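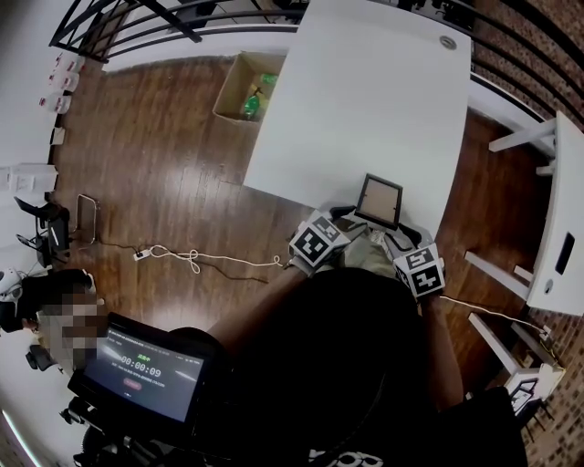 A small frame with a thin black border, held upright on its edge at the front of a white table.

Tips > Around the House > Walls and Frames

Hanging Small Frames Straight, and Keeping Them That Way

Tue 22 March
By Mi-kyung Pyo

Filed under: Walls, Small Repairs, Renters

Small frames are harder to hang well than big ones. A large picture has enough weight to settle on its hook and stay there. A little one swings every time a door closes, and on a narrow frame a tilt of an eighth of an inch is easy to see. I put up 17 of them along the stairs of our place in Rosville last November and took down more than half within a week to do them again. These notes come from the second attempt.

Check the hanger first

Turn the frame over before you touch the wall. Cheap frames come with a sawtooth bar tapped in by machine, and it is often off center. Measure from each side to the middle tooth. If the two numbers differ, either move the bar or plan to hang from a different tooth.

To move a sawtooth bar, slide a butter knife under one end and lift slowly. The nails are short and come out without much trouble. Fill the old holes with a dab of wood glue and a sliver of toothpick, let it dry overnight, then nail the bar back in the right spot. Use the lightest hammer you own and rest the frame face down on a folded towel.

If the bar is attached to a fiberboard back instead of the frame itself, don't trust it with glass. The bar will hold for a year or two and then let go. Put two small D-rings on the side rails and run wire between them. Leave a little slack, so that the wire peaks an inch or so below the top of the frame when you pull it up with a finger.

Finding the height

The usual advice is to put the center of the picture at eye level. For a hallway I use 61 inches from the floor to the center of the frame. In a room where people mostly sit, go lower. Over a couch, forget the number and leave a hand's width or a bit more above the back cushions.

To find the hook point:

1. Measure the height of the frame and divide by two.
2. Pull the wire tight with one finger, or find the middle tooth, and measure from there to the top of the frame.
3. Subtract the second number from the first.
4. Add the result to your center height. Mark the wall there.

Write it on a strip of painter's tape and stick the tape on the wall next to the mark. I have done this sum on the back of my hand and washed it off halfway through the job.

Paper first

For a group, cut a piece of kraft paper or newspaper to the size of each frame and tape the pieces up. Leave them for a day. You'll walk past and see that one is too close to the light switch or that the whole group wants to move to the left. Moving paper costs nothing.

Mark the hook point on each piece with a pencil cross, then drive the nail right through the cross and tear the paper away. It saves measuring twice. Two inches between small frames looks about right to me. Three starts to look like they belong to different groups.

On stairs, measure straight up from the front edge of each step and keep that height the same. Don't try to follow the handrail by eye. Handrails are often not parallel to anything.

Nails and hooks

A small frame under five pounds needs one thin nail driven in at a downward angle. Wall hooks from the hardware store (I use the Bustemby brass ones, the smallest size) are better in old plaster, where the nail alone tends to crumble the edge of the hole. Put a cross of tape over the spot before you hammer. It doesn't always stop plaster from chipping, but the chips are smaller.

For frames wider than they are tall, use two hooks a few inches apart. This one change fixed most of my crooked pictures. The frame can't pivot on two points the way it does on one.

Adhesive strips are fine on smooth painted drywall if you follow the package. Wipe the wall with rubbing alcohol and let it dry, and wait at least a week after painting. They don't hold on textured walls or wallpaper, and I wouldn't use them in a bathroom. When you take them off, pull the tab straight down along the wall, slowly. Pulling outward takes the paint.

Stopping the drift

If a frame keeps tilting, try these in order:

- Clear rubber bumpers on the two bottom corners. Garer sells them in sheets of 36 and they are the same kind used on cabinet doors.
- A pea-sized bit of poster putty behind one bottom corner. Check it once a year, since old putty can leave a greasy spot on flat paint.
- A few turns of masking tape around the middle of the wire, where it sits on the hook. The tape grips a little and the wire stops sliding.

Bumpers also let air move behind the frame, which helps on an outside wall.

Cleaning

Don't spray glass cleaner on a hanging picture. It runs down behind the bottom edge and gets wicked up into the mat - I ruined a watercolor that way. Spray the cloth, away from the frame, and wipe from the center out. Acrylic wants only a soft damp cloth. Ammonia clouds it.

Dust the top edge with a dry paintbrush. A one-inch brush gets into the corners of a carved molding too.

Old holes

For a nail hole in white trim or wall, lightweight spackle pushed in with a fingertip and wiped flat with a damp rag is enough. Let it dry, then touch it with paint on a cotton swab. Dab, don't brush, and the patch blends in better. Keep a baby food jar of each wall color with the room written on the lid. Ours live on the shelf over the washing machine, next to the box of spare hooks.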